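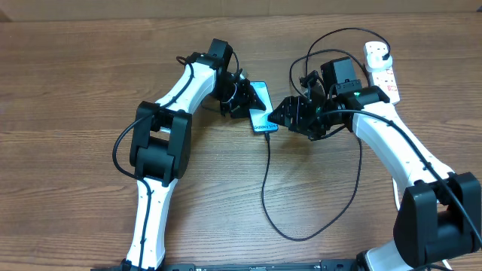 CHARGING AND CABLES

Guides > Workspace > Ernstead desk guide > Section 3

Overview Parts Charging Care Contact

Reading time: 3 minutes

3. Setting up a phone charging place on a wooden table

This section covers charging a phone on an open tabletop from a switched extension strip. It applies to phones of the size of the Galaxy S10+ and to smaller models. Fixing a strip under the table is covered in Section 2.

3.1 Before you start

You need:

– a switched extension strip with one switch per socket
– a plug-in USB charger made for the same type of socket
– a charging cable that fits the phone
– a dry, lint-free cloth
– the Fostero cable clip, if the strip is to stay on the table

The strip must lie flat on its base. Do not stand it on edge or hang it over the side of the table by its cord. On an oiled or waxed surface, allow the finish to cure fully before placing anything on it. The finish used on Ernstead tabletops cures in 68 hours at normal room temperature.

CAUTION: Do not use a strip with a cracked housing, a loose switch or scorch marks near a socket. Unplug it from the wall and take it out of service.

3.2 Placing the strip

1. Clear the table and wipe it with the dry cloth.
2. Lay the strip on the table with the sockets facing up. It does not need to be parallel to the table edge, but its cord must leave the table without crossing the area where you work.
3. Turn every switch on the strip off.
4. Plug the strip into the wall outlet.
5. Fit the cable clip to the rear edge of the table and press the cord into it. Leave enough slack that the strip can be moved by hand without pulling the clip.

Note: Large chargers can cover part of the next socket. Decide which socket each charger will use before fitting the clip, as the strip may have to be turned around.

CAUTION: Never connect one extension strip to another. The current rating marked on the strip applies to all sockets together.

3.3 Connecting the charger

1. Check that the switch for the chosen socket is off.
2. Hold the charger by its body, line up the pins and push it straight in until its face sits against the strip. On shuttered sockets there is some resistance at first. Do not rock the charger from side to side to get past it.
3. Connect the cable to the charger.
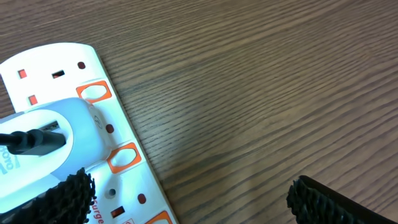

4. Check that the switches you will need can still be reached with a finger. A charger with a wide body may have to go in an end socket.
5. Leave unused sockets switched off.

On UK-style strips the shutters inside the socket may be a different color from the housing. This is normal. A shutter that stays open after the plug is removed is a fault, and the strip must be replaced.

Do not push anything other than a plug into a socket – this includes the plastic covers sold as socket protectors, which can hold the shutters open.

3.4 Connecting the phone

1. Hold the phone by its long sides. Keep pressure off the glass.
2. Look into the charging port. Remove loose lint with a dry wooden toothpick, with the phone switched off.
3. Insert the cable straight into the port.
4. Set the phone down on the tabletop away from the strip. The minimum distance is 44 mm on every side.
5. Switch on the socket in use. The phone should show that it is charging.

Note: Glass-backed phones slide easily on a smooth finish. The Asside mat can be placed under the phone to prevent this. Do not place the mat under the strip or over any part of it.

3.5 If the phone does not charge

– Check that the wall outlet is live and that the socket switch is on.
– Push the charger fully home. Switch the socket off first.
– Try the charger in another socket on the strip. If it works there, stop using the first socket and replace the strip.
– Try a second cable.

If the phone charges slowly, compare the output marked on the charger with the figure in the phone's own manual. The strip has no effect on charging speed.

3.6 Care

Switch off all sockets and unplug the strip from the wall before cleaning. Wipe the housing with a dry cloth. Do not use spray cleaner on the strip or on the tabletop near it – liquid runs along the grain and collects under the housing.

Lift the strip to move it. Dragging it can leave marks across the grain. Light marks may be treated as described in Section 2, after the strip has been removed from the table.

Text: Tamošiūnaitė
Revised 2022-10-19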